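Portable Space Heater Check, Before the First Cold Night

Unit checked: Varus tabletop heater, bought on sale, second winter of use.

1. Cord and plug
Run the cord through your fingers with the heater unplugged. Look for nicks, flat spots and scorch marks.
Comment: Fine. Slight kink near the plug — check again in June.

2. Grille and filter
Vacuum the dust out of the back.
Comment: Filter was gray. Replaced with a Mapplebeck one, pack of 3.

3. Floor and placement
Set it on a hard, level surface, well away from curtains and bedding.
Comment: Moved off the rug.
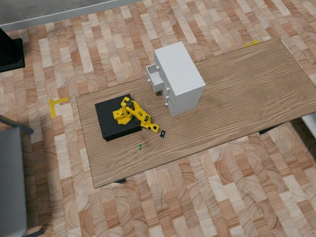

4. Tip-over switch
Tilt the heater while it is running. It should shut off at once.
Comment: Passed.

5. Outlet
Plug straight into the wall, no power strip.
Comment: Was on a Stirov strip. Changed.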